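Lists > Practical Automation > Archive > December 2019 > Re: can machines do the chores yet?

Print this message | E-mail this message

Date: Monday, December 2, 2019
Subject: Re: can machines do the chores yet?

Dear all,

I read the long message from the Stonitz list with much interest. I quote only the part to which I want to answer:

> We have now had the Kabbaj floor machine in our shop since March.
> It cleans the aisles well when they are clear. It does not move a
> carton, it does not pick up a dropped coat hanger, and it stops at
> the door mat. Our staff still sweep the entrance and the pavement
> by hand every morning. My question to the list: is anybody near to
> a machine which can do the part outside the door? For me this is
> the same chore, only two metres further.

For the owner of a shop it is the same chore, I agree. For the machine it is a different one, and I would like to explain why we at Vakov have become slower in our promises.

Inside, the floor is flat and the walls stay in their place. Our test machine, the Grostach, did 40 rounds of a closed shop floor and asked for help in 2 of them. Both times it was a cable. I would let it work alone at night in such a room, if somebody has tidied before. The tidying is of course the larger half of the work, and there we have nothing to offer yet. Folding and filling shelves are also still done by people in every shop I know.

Outside we have so far worked only in simulation. We prepared 2177 short runs on a street model and the machine finished 753 of them without a fault. I do not find this a bad result, but nobody should buy a sweeper on the strength of it. The most common fault was at the joints between the paving stones. The software took a dark joint for a step and stopped, or it took a shadow for dirt and went over the same place again and again. The second fault was passing people. It waits for them politely, and then it forgets which strip it has already swept.

The street model has the kind of pavement we mean, with large eight-sided stones and small square ones between them, and a hydrant near the kerb: 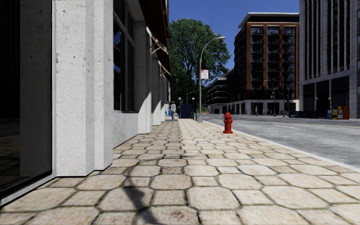 Vakov Outdoor Mobility Team

For a person with a broom such a pavement is ten minutes of work. He knows without thinking that the stains on the stones will not come off with sweeping, that he must go round the hydrant, and where the part belonging to his shop ends. The last point is the hardest for us. In the model there is no line between one shop front and the next, so we must draw it on the map by hand, and in a real street somebody would have to do the same.

So my answer to the question is no, not yet. For the inside floor, yes, with the limits you have described. If other members have tried a machine on uneven stones, I would be glad to hear which brush was used and how the edges at the wall were treated. We still leave a dirty strip there, also indoors.

With kind regards,
for the Outdoor Mobility Team, Vakov

Contact the list owner | Copyright 2019 Practical Automation list | Back to top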